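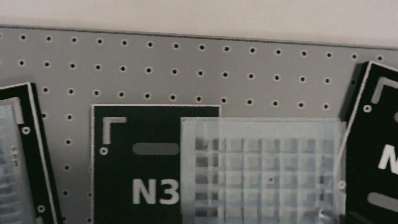 Tablero gris perforado, con los paneles montados

Comprar cobertura de chocolate al por mayor: ¿cómo la conservo en verano?

Skananell
Buenos días a todos. Hago bombones y racimos de frutos secos en mi casa, para vender en un mercado pequeño los jueves. Hasta ahora compraba la cobertura en bolsas de un kilo, pero me ofrecen un saco grande de chocolate con leche, en gotas, que sale bastante más barato. El vendedor lo llama "peso variable" y no comprendo bien qué significa. El último que me pesaron tenía 22 kilos y me pedían 298 euros.
Mis dudas son dos: si el peso variable es normal, y cómo guardo tanto chocolate cuando llega el calor. Mi cocina es pequeña y en julio es un horno. Gracias de antemano por su paciencia con mi español.

Roludine
Hola. El peso variable es normal en productos a granel. Quiere decir que cada saco se pesa y se cobra por lo que pesa. Pide siempre el precio por kilo, así puedes comparar con tus bolsas.
Para guardarlo, yo divido el saco el mismo día en bolsas de 2 kilos, bien cerradas y con el aire sacado. Escribo encima la fecha de caducidad del saco original y el número de lote, que después se pierde y hace falta. El sitio debe ser seco, oscuro y sin olores - el chocolate con leche toma el olor del café o de las especias muy rápido. Entre 15 y 18 grados está bien.
Si no tienes un lugar así, puedes usar la nevera, pero con doble bolsa. Al sacarlo, no abras la bolsa hasta que el chocolate esté a la temperatura de la habitación. Si la abres antes, se forma agua encima y luego no funde bien.
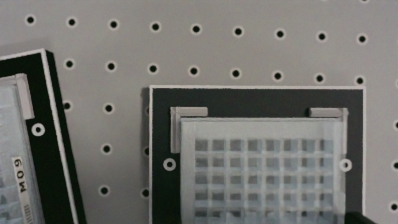

Dos soportes negros con placas de pocillos, junto al tablero perforado

Bustotetti
yo lo tengo en el garaje y nunca pasó nada. si sale blanco por fuera lo fundes y lo templas otra vez, se come igual. Pero 22 kilos son muchos para un mercado pequeño, pregunta si te venden medio saco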